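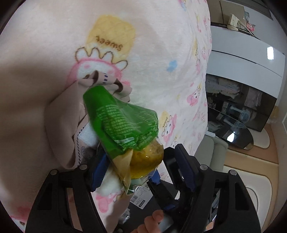
Golnar Babaei told the Helville Family Center on Monday evening that a wrapped snack in a cloth pouch, set down on a blanket a child has already chosen, does more for a first night away from home than any printed welcome booklet.

Print this article | E-mail this article

November 18, 2024
By Sepehr Golestani

HELVILLE – The Helville Family Center will add a soft pouch and a packaged snack to the plush blankets it gives to children entering short-term care, the center announced after its fall meeting. The change takes effect immediately at both the Helville and Urnham offices.

Until now, each child received a blanket only. Under the new arrangement, staff will pack the pouch on the day of arrival, and the child will be invited to pick a blanket from the shelf. Cartoon prints remain the most requested, according to the center, and plain colors will continue to be stocked for older children.

The Zarei Fund has provided $2000 for the first year. Most of the money will be spent on pouches and fleece or plush blankets, with the remainder set aside for food. All snacks must be individually sealed and must carry a full ingredient label. Items containing nuts will not be accepted, and homemade food cannot be used under the center's existing rules.

A trial held in August at the Urnham office covered 30 children between the ages of 2 and 10. Staff there reported that the pouches were often kept after the snack was gone and used for hair ties, small toys or a toothbrush. They also asked for a wider opening, and the pattern has been changed accordingly.

Babaei asked that blankets be washed once before they are handed out. The center agreed and will use the laundry room at its Grusik Street building for this purpose.

Residents who wish to donate new blankets may bring them to either office during regular hours. Blankets should be in their original packaging. Pouches are being purchased centrally and are not needed at this time.

Print | E-mail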